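Call for participants: teleoperators and bench builders, Clendis arm project
Eketen Shared Workshop, rear bench area

The Clendis project is building a low-cost tabletop arm in a member-run workshop and needs people to drive it, log what goes wrong, and help with a short list of mechanical and wiring jobs. Two kinds of participants are wanted. You can apply for one or both.

Background

Clendis is a six-axis arm with a parallel gripper and a small camera at the wrist. The joints are printed and machined in the workshop. The controller is a used desktop computer running Linux. The arm is driven by hand from a leader arm of the same geometry, and the recordings are used to train a policy that should eventually do the same tasks without a driver. The mechanical side has been stable since January. The electrical side has not, and the cable run through the wrist is on its third layout.

The current task set is sorting and placing small wooden pieces. It was picked for tolerance: a piece that is a little off its recess does not go in, so a failed placement is easy to log.

Role 1: Teleoperator

You sit at the leader arm and move pieces between the bowls and the puzzle board while the system records. A session is 90 minutes long with a break at the midpoint. One run is a single pick and a single place. The target is 40 usable runs per session. Runs with a dropped piece are kept and flagged. Runs with a comms fault are thrown out and do not count against you.

What the work involves:

Reading the task line on the screen before each run and doing that task only.
Moving at an even pace. Fast starts and stops show up in the joint data and have to be filtered later.
Marking each run as success, partial or fail with the foot switch.
Resetting the board by hand between runs, following the reset sheet.
Writing one line in the log for anything odd: a noise, a lag, a joint that feels heavy.

What you need:

Two steady hands and normal or corrected vision. The leader arm is set up for the right hand. A left-hand grip can be printed if you ask when you apply.
Enough patience for repeated motions.
Age 18 or over, per workshop rules.
No programming and no robotics background.

The first session is training and is not used for data. Most people find depth hard to judge from the wrist view, and the flat pieces are slower than the pegs for this reason. You are allowed to look at the table directly while you learn. For recorded runs you work from the screen.

Role 2: Bench builder

Two places are open. The work is hands-on and covers these items in this order:

Rebuild the wrist harness with strain relief at both ends of the flex section. The present harness fails at the connector.
Replace the gripper finger pads. The current pads slip on smooth painted wood. A softer pad has been tested on a spare finger and holds better but wears quickly, so expect to try several materials.
Make a mounting plate that fixes the arm base to the table with repeatable position. At the moment the base is clamped, and every move means a new calibration.
Build a second leader arm from the existing drawings. The bill of materials is 46 lines long and most of it is already in the parts drawer.

You should be able to crimp and solder without supervision, read a dimensioned drawing, and use calipers properly. Experience with a small mill is useful for the base plate but can be covered by another member. If you have worked with serial bus servos, say so in your application and say which fault you found hardest to trace.

Bench setup

The table is white and the backdrop behind it is plain, which keeps the background the same from run to run. Please do not leave tools, cups or phones on the table during recording. Bowls carry label cards and go back to their marked positions at every reset. The lighting is fixed and stays on the same setting day and evening.

The board is the standard one for all sessions this season. It takes number pieces, flat shapes and fish-shaped pegs, and tasks are written against all three groups. The fish have numbered stickers, and the log refers to them by sticker and color together. If a sticker comes off, stop and report it before the next run.

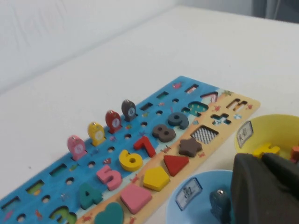

Pegs are gripped across the body, never by the metal eyelet. The eyelet turns under load and the peg swings on the way to the hole. For the number pieces, come straight down and close slowly; the part that stands above the board is small, and a fast close pushes the piece sideways in its recess. Shapes are the hardest group and are left until a driver has finished at least 2 sessions on the others.

Hours and place

Recording runs on weekday evenings, starting at 6:30 p.m. Bench work is on Friday and is open-ended; people usually stay until the workshop closes. The rear bench area is on the ground floor with step-free access from the loading side. The leader arm table can be raised for a wheelchair.

What you get

Teleoperators are paid a flat fee per completed session, training included. The fee is paid at the end of the month by Todorova, the small engineering shop that covers the running costs of the build. Bench builders are not paid but receive full workshop access for the length of the project, a set of arm drawings, and first call on surplus servos and printed parts once the second leader arm is finished.

Data and safety

The wrist camera records the table and whatever passes in front of it, so your hands may appear during resets. No audio is taken. Recordings are stored on a local drive under a driver number. You can ask for your runs to be deleted up to the point where they go into a training set, and you will be told before that happens.

The arm is light but it can pinch. The stop button is on the left of the leader arm and cuts motor power. Hands stay out of the work area until the status light is green. Long hair is tied back and loose sleeves are rolled. The safety sheet is signed once, before training.

How to apply

Send a short message through the Eketen notice board under the heading Lorker, the name used for this round of recruiting. State the following:

The role or roles you want.
Evenings you can make on a regular basis.
For bench builders, one thing you have built or repaired, with a photo if you have one.
Any access needs or a left-hand preference.

Applications are read in the order they arrive. Teleoperator places stay open until the schedule is full. Bench places close once both are taken, and later applicants for that role go on a waiting list unless they ask to be dropped. If you would like to see the arm running before you apply, come by on a Friday after 5 p.m. and ask at the front desk for the rear bench.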